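Cudance: a word list of flavor names

Cudance is a small, hand-built collection of flavor names from snacks, noodles, crackers, candy and drinks. It holds roughly 600 names, each with a plain-English gloss and a note on where it was found. I love this stuff. A flavor name is a tiny piece of writing that has to tell you what's in the bag and make you hungry at the same time, and it gets maybe three words to do it!

The list started as a notebook I kept while shopping in Teltau, where Rweyemamu Grocery has a back aisle that changes almost every time I go in. The notebook got too messy to search, so I typed it up, and then friends started sending me names from their own corner stores.

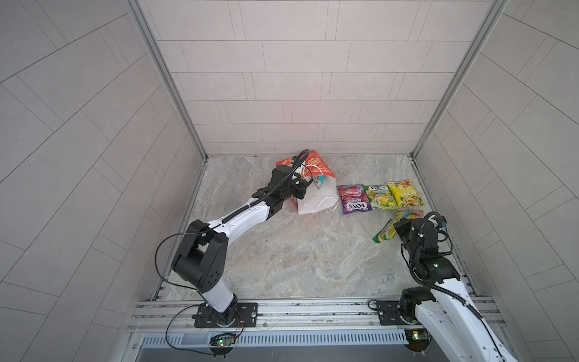
What's in it

The data comes in 2 files, both plain CSV in UTF-8:

names.csv - the flavor names themselves
sources.csv - the kind of store or stall each name came from, and the month it was written down

names.csv has 4 columns:

name - exactly as printed, with the odd spellings and capital letters left alone
gloss - what it means in everyday words
kind - chip, noodle, cracker, candy, drink or other
source_id - points to a row in sources.csv

There are no prices, barcodes or nutrition facts, and I've left brand names out on purpose. What I care about is the wording. "Grandma-style onion" and "farmhouse onion" and "burnt onion" could well be the same powder (who knows), but they're selling you three different kitchens, and that's what makes them so much fun to read side by side.
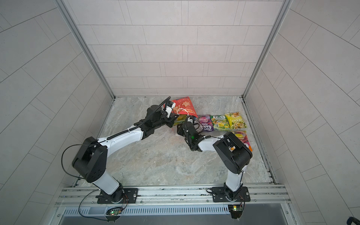
A row of snack bags.

How the names were collected

Every name was copied by a person from a package, a shelf tag or a menu board. Nothing was scraped. If the name was printed in more than one language, each version gets its own row and they share a source_id. Glosses were written afterward, usually in one long sitting with a pot of tea, and I go back and fix them when a better speaker of the language tells me I got the feel wrong. That happens a lot with words for "spicy"! Some of them mean hot, some mean peppery, and a few mean something closer to fragrant.

Noodles are where the naming gets really inventive. Chips tend to stick to a food you could point at, like cheese or lime or barbecue. Noodle names go for weather, moods, towns, times of day. "Rainy evening beef" is still my favorite entry in the whole list, with "second helping shrimp" right behind it. 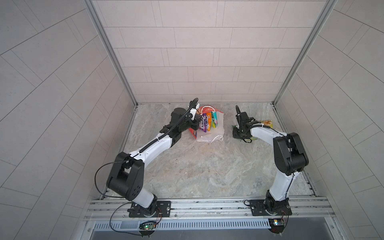

Snack items, seen from above.

Good uses

Teaching adjectives. Language teachers have used earlier copies for sorting games, and it works very well with teenagers.
Tiny text-generation experiments where you want silly output quickly.
Looking at how place names get used for foods that have little to do with the place.
Naming things. Two tabletop games have borrowed from it that I know of.

Not so good uses

Please don't use Cudance to guess what's in a product. The names say nothing reliable about ingredients, and anyone with an allergy needs the label. It also can't tell you what's popular, or where. The coverage follows the shopping habits of a few curious people, so candy is thin and ice cream is missing completely. 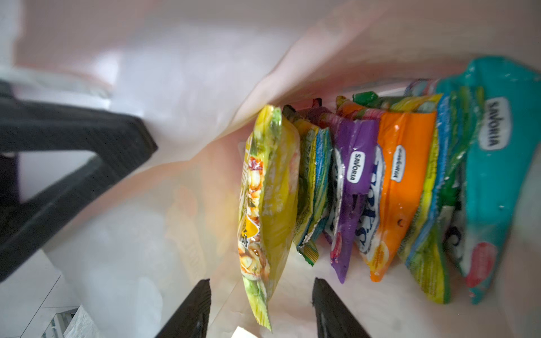

Instant noodle packets in a plastic bag.

Loading it

Any spreadsheet will open the files. If accented letters come out garbled, set the encoding to UTF-8 on import and they'll behave. For searching, I use Callumari, a little command-line tool that ignores accents and handles misspellings kindly:

callumari find names.csv "smoky"

Known problems

A handful of rows have "other" as the kind when they should be "cracker".
The October batch was copied in a hurry and may have stray spaces at the ends of names.
Glosses for puns are weak. I'd love help with these, puns are hard!

Adding names

Send the name as printed, the kind, your best gloss and the sort of place you saw it. A rough gloss is fine. Seasonal flavors are especially welcome, and so are discontinued ones if you still have the wrapper.

Cudance word list | Contact: open an issue | Text and data free to reuse with credit | Back to top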